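Bomeo to Open Five Franchise Locations

December 29, 2023

Bomeo, the home cleaning company based in Jilov, said Friday it has signed agreements to open five franchise locations next year, its first outside company ownership.

The first two are planned for Turcotte and Brestano and should start taking bookings in May. Sites for the other three have not been announced. The company received almost 80 applications after it opened the program to outside owners.

New owners will sign an initial term with an option to renew and will complete training in Jilov before they open. Each will get a protected territory, a shared booking system and help with hiring. Bomeo expects the new locations to create 60 jobs, most of them part time.

Applications for a second round will be accepted in the spring. Fees and territory maps will be sent to applicants on request.
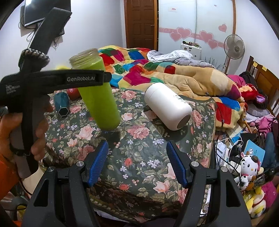

One reader in Turcotte wrote to ask whether people who applied in the first round will have to pay the application fee again, and said the form doesn't make that clear.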